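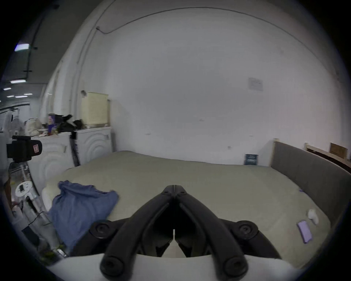 The guest bed with the green sheet on

From: Randi Strömberg
To: Rodcombe Quilters list
Subject: Re: [quilters] batting for summer quilts

Hollis Ridgeway wrote:
> Has anyone used the Pirotik cotton batting in something queen
> size? I want a light quilt for the hot months and the wool one
> I made last year is just too much. Also wondering how far apart
> I can quilt it. The label is no help at all.

Hi Hollis,

Yes! I've used it twice now, and the second one went much better than the first (I didn't let the first one relax overnight before basting, and boy did I pay for it in puckers). It's thin and drapes nicely, and it shrinks a little in the wash, so you get that crinkly old look if you like that sort of thing. I do. My sister thinks it looks like I slept on it in the car.

I quilted mine in straight lines a hand's width apart and it held up fine. I wouldn't go much wider than that — the corner where I got lazy has started to bunch.

The next one is going on the guest bed, so I'm trying to pick a backing that won't fight with pale green. Orathai brought a soft gray to the Thursday group that I keep thinking about. Does anybody know if Intarasuk still has it by the yard? I'd need the wide stuff, because I'm not piecing a back again if I can help it.

I also have 20 fat quarters in blues and creams looking for a home if anyone wants to swap.

Randi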